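Robot Learning Practicum, Zarkbridge
Handout 3: Collecting demonstrations with a standing humanoid
Prepared by Jana Petersen. Revised Aug 17, 2022

Please read this before you come to the lab. In the lecture we treated the training set as a given thing, a list of pairs: what the robot observed and what the operator commanded. In this handout we look at how such a list is made, and at the mistakes which are cheap to avoid on the day and expensive to repair later.

1. Terms

An episode is one continuous recording, from the start signal to the stop signal. A demonstration is an episode we have accepted for training. Please keep these two words apart in your reports. Last year the Gramport group wrote that they had 1,154 demonstrations, but this was the number of episodes, and the learning curves of the two groups could not be compared.

An observation is everything the policy may use at one time step: the head view, the joint positions and the hand state. The fixed view of the room is not an observation in our setup. We record it for checking and for labeling only. If you train with it by mistake, your policy will expect a camera that it does not have at test time.

2. Before recording

Check that the clocks of the head camera and the joint log agree. A shift of 2 time steps is already enough to teach the hand to close too early.
Move both arms through their range slowly and look at where the cables go.
Write the task sentence in the log. Use the same sentence for the whole session, including small words. "Go to the desk" and "walk to the desk" are two labels for the loader.
Agree with your partner who gives the stop signal.

3. What makes a useful set

Vary the starting position. If all episodes start from one place, the policy can learn the motion by heart and ignore the camera. Tudur Bowen showed this in his lecture with the Humphreys data, where the head view was replaced with a gray image and the result stayed almost the same.

Keep corrections. When the operator reaches too far and comes back, this is valuable, because the policy will also reach too far. Remove an episode only when the recording itself is broken, or when a person touched the robot.

4. The two kinds of view

Compare how much of the desk each camera gives you. From the head you have the floor, the robot's own arms and feet, and the edge of the desk top. The room camera has the posture of the whole body and the hand at the desk corner.

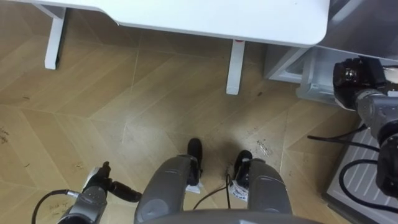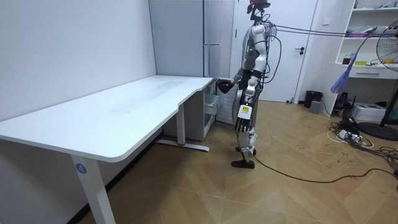
Room view. The other three are head views.
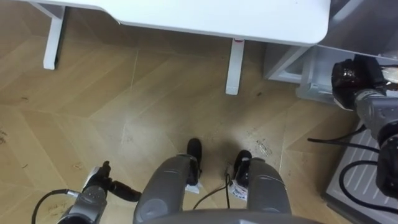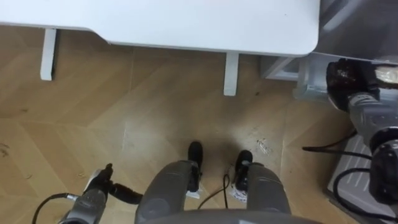

5. Labeling the episodes

Each group labels 43 episodes in Bimeo. For each one, mark the first time step where a hand is at the desk. Do it first from the head view alone, then again with the room view open, and save both answers. Do not correct the first answer after you have seen the second. The difference between them is what we want to measure.

If you can not decide, use the label "unclear" and write one sentence about the cause. Reflections on the floor and a hand which hides its own fingers are common causes.

6. To hand in

The label file, the log with the task sentence, and one page of text. On the page, please answer how you would choose 9 episodes for a validation set, and why a random choice of time steps would give a result that is too good.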